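Dretgate is a small sewing school and fabric workroom in Ogola. We teach adults and older teens to make and mend their own clothes, curtains and bags, and we take in a limited amount of sewing work for people who would like it done for them.

## How we started

Kipchumba Mohamedi opened the workroom after 20 years of cutting and fitting for other shops. At first it was a repair counter with one machine and a rail for finished work. Customers kept asking how a zipper had been replaced or why a hem hung better than before, so he began showing them after closing time. Those evenings became the first beginners' course.

The repair counter is still here. It pays part of the rent, and it gives students real garments to look at. A worn coat teaches more about lining than a drawing does.

## What we teach

The beginners' course runs for five weeks. Students learn to thread and clean a machine, sew a straight seam, read a paper pattern and put in a zipper. Everyone makes a tote bag first and then a simple skirt or a pair of drawstring pants.

After that there are two further courses. One covers fitting and altering clothes you already own. The other is for the home - curtains, cushion covers, table linen. The home course uses a lot of cloth, and we cut it on the big table, so places are limited.

We don't give grades or certificates. If your seam puckers, we'll help you unpick it and you can sew it again.

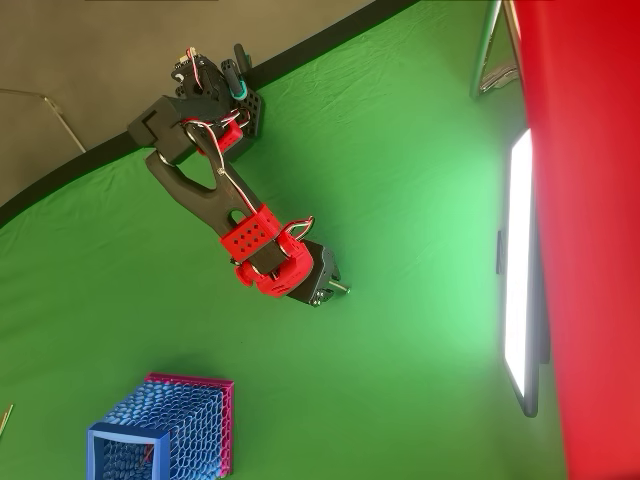 *Robot arm on a green backdrop cloth.*

## Fabric and thread

Most of our cloth comes from Hinditz, a mill that sells us ends of rolls in cotton, linen and wool blends. Colors change with every delivery and we can't promise a repeat. If you are making curtains, buy all you need at once and add a little for shrinkage.

We wash a test piece of every new cotton before it goes on the shelf. The label on the roll tells you how much it shrank. We also keep Plena thread in the common colors, plus needles, interfacing, bias tape and elastic. Students can use our scissors in class, but please don't take them to the paper-cutting bench.

## Sewing work we take in

We do hems, zippers, linings, patches and plain curtains. We don't take leather, wedding dresses or anything with beads that would have to come off first. Bring the item in clean. Kipchumba will look at it with you, give you a price and write it on the ticket - that is the price you pay.

## Visiting us

The workroom is up two steps from the street, and we keep a ramp behind the door. Ring the bell and we'll put it out. We close for the whole of August, when the machines are serviced.

To join a course, come by or leave your name at the counter. Machines are provided, though you are welcome to bring your own if it has been oiled recently.

Page last updated Oct 25, 2024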